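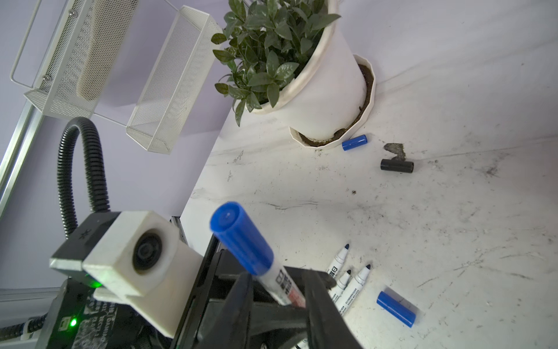
A blue-capped marker, the plant by the wall and a tabletop that needs a wipe.

Happy new year, everybody! Well, it's January 12, 2020, so I can just about still get away with saying that. I've been on a cleaning kick all week and the marble-look table finally got its turn.

I do love a white marble pattern, but my goodness, it shows everything. The gray veins hide a few crumbs if you squint, and that's as far as it goes. Dark scuffs, specks of potting soil, gritty little bits - they all sit there waiting for company to come over. So this is my routine, and it takes me 17 minutes if I don't stop to answer the phone.

Get the grit off first, dry. I use a soft brush and an old postcard as a dustpan. If you go straight in with a wet cloth you'll just drag the soil around and make mud (ask me how I know). Then it's warm water with a drop of dish soap, a well-wrung cloth, and a dry towel right behind it.

For scuffs I put a little baking soda paste on a damp cloth and rub gently in circles. Try a hidden corner first! And if your top is real marble, please skip the vinegar and lemon, they'll dull the polish.

Now, the plant. Lift the whole thing, saucer and all, and wipe underneath. Soil loves to collect in the saucer around the foot of the pot, and every time you water it floats a bit closer to the edge. I tip mine out over newspaper, rinse the saucer and dry it before the pot goes back. Glossy leaves get a wipe with a damp cloth too, one hand under the leaf so you don't snap it.

Wire and mesh baskets on the wall are my favorite way to keep a table clear. Give the perforated ones a going-over with a dry paintbrush, it gets into the little holes much better than a duster. And leave one basket empty if you can stand to. Mine fills up by July every year anyway.

Last thing, markers. Test them all on scrap paper, toss the dried-out ones, and store whiteboard markers lying flat so the ink stays even. If one gets on the tabletop, try a bit of rubbing alcohol on a cotton ball, then wipe with plain water.

Next time I'm doing the junk drawer. Wish me luck!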